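**Progress report to Clarus, Thu 12 May**
Prepared by Freya Cropper

Work since the last report has gone mostly into the planner. It now takes a list of blocks and a target, picks an order, and plans again if a grasp fails. The old version stopped at the first failure and had to be restarted by hand.

Veerle Bosman has rewritten the part of the perception code that separates touching objects. Two blocks stacked together were often read as one. 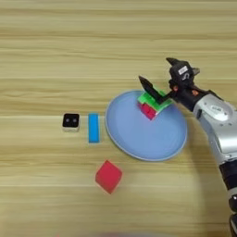

We ran 50 trials with the new code and 4 ended in a missed grasp. All four were see-through blocks, where the depth reading is poor. Veerle is testing a colour-based fallback for these. The labelled set stands at 3917 images and is stored on the Trirance server.

Two items are behind plan. The logging tool still drops joint data on long runs, and the Van Dijk driver update broke our speed limits, so we have gone back to the older driver for now.

Spending is within budget. We would like to move the Cendwood site trial to September, to leave time for fixing the logging first. Please let us know if that date causes a problem.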